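The promise pinned up at Molside, a shared workshop above a tile showroom, is that anyone can teach a robot to tidy a kitchen. Silviu Cozma has been at it since August and would like the sign to come down.

His project, Gimura, starts with grippers you hold in your own hands. You do the chore, the gear records it, and software is meant to learn the movement. Cozma has spent $1,705 on parts so far. His best result is a program that puts a cup on a saucer, on a good night, if the saucer is the one it knows.

“It's 42 goes at the same cup before dinner,” he says. “My wrist has learned plenty.”

I went along wanting to be won over. The grippers are clever, and building a pair at home is within reach of a patient person with a printer and a soldering iron. What you do with the recordings is another matter. Mohsin Bangash, who built his own set in a garage and called it Warraich, gave up on training at home after his computer ran for 30 hours and produced an arm that favoured the edge of the table.

He still comes in to help with the fiddly bits. Ask him when the kitchen robot will be ready and he goes back to his screwdriver.

Cozma reckons more recordings will fix it. I've heard that from people with far bigger budgets, and my dishes are still in the sink.

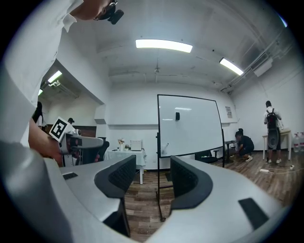
Hand-held grippers in use at the workshop, one with a square black-and-white marker on top.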